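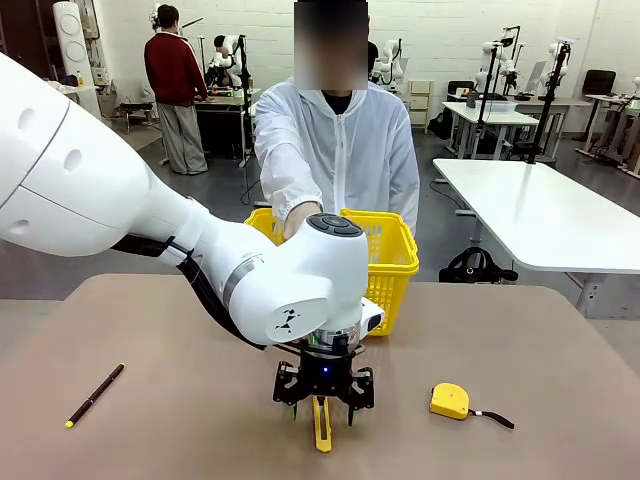 Bridside > Company > About us

Print this page | E-mail this page

Tuvden packs and sells small tool kits for schools, offices and rental buildings. Most of what we handle fits in one hand: tape measures, pens, markers, folding rules and the plastic baskets they go out in.

The company was started by Amos Boateng, who was supplying hardware stores in Olden and kept getting calls for a few loose items at a time. He rented a room on Kowalczyk Street, 1,450 square feet with brick walls, and put in one long table. We have since taken the unit next door as well.

Our catalog lists 839 items. Last year we sent out almost 1,476 kits, the smallest with a single tape measure and the largest built for a district of 50 classrooms. Tape measures are still the item people reorder most — usually the short ones.

Every kit is put together from a written list. If an item is out of stock, we call before we substitute. Baskets can be reused, and we take them back at the Bridside counter in any condition.

The counter is open from 8 a.m. to 4 p.m. and closes for inventory in October. Orders for the new school year should reach us by the end of June.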